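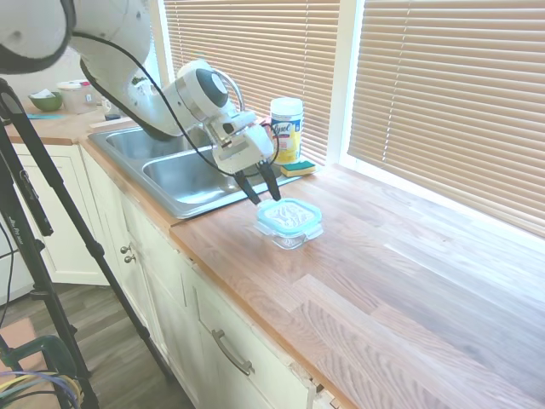

Fingers landing off the lid after a camera move

Dexter Kincaid
Kitchen cell, one arm, two-finger gripper, cameras on tripods. On Tuesday I moved one tripod to get it out of the walkway and redid the calibration. Now the pick point on the food container is off by up to 5 mm, always toward the sink. Arm repeats fine if I jog it to a saved pose. What would you check first?

Wanda Benavides
Tripod feet. Smooth plank floor and a tall stand will creep every time you brush a cable. Tape the feet, mark the tape, calibrate again. I would not touch anything on the arm until that is done.

Everett Ambrose
Disagree. A creeping stand gives you an error that wanders, and his is always the same way. I'd look at the tool offset. Did the fingers come off at any point?

Dexter Kincaid
Yes, I changed the fingertips in June. Hadn't connected the two. Here is the side the sink is on.

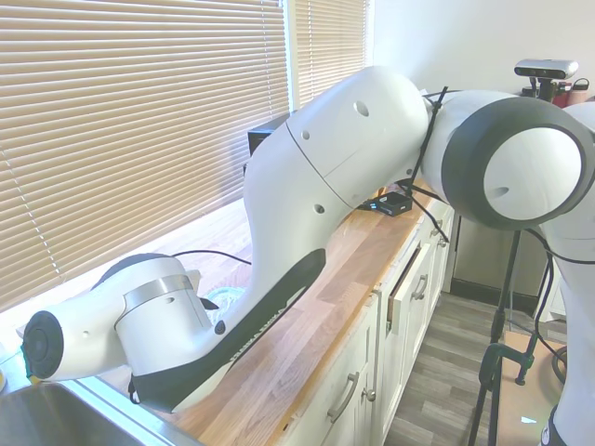 Arm over the counter, camera stand at the back right.

Leilani Thibodeaux
Where does the arm's cable go when it reaches left? On ours at Marnholm a strap was too tight and the cable pulled on the wrist near full reach. Free the cable, run the same pose 2 times, and compare.

Everett Ambrose
A cable pull won't give you 5 mm on a stiff arm. It can wear out a connector, so fix it anyway -- but it isn't this.

Leilani Thibodeaux
Ours was less than that, I'll grant you. Still a two-minute check.

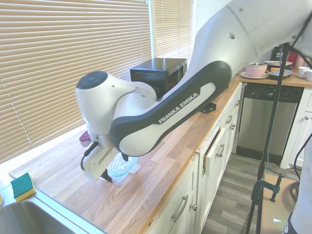 Liviu Roman

Do it in this order. Touch the closed fingertips to a fixed point on the counter from four wrist angles. If the readings don't agree, the tool offset is wrong and Everett has it. If they agree, go to the camera and do what Wanda said. Also watch clear lids with daylight coming through blinds. Depth on those is poor, and I'd run the test on a plain block too.

Dexter Kincaid
Readings did not agree. The offset was still the one for the old fingertips. Entered the new length, recalibrated, and the block is good. The container lid is still a little off in the afternoon.

Wanda Benavides
Tape the feet anyway.

Dexter Kincaid
Taped and marked. Will try matte tape on the lid next.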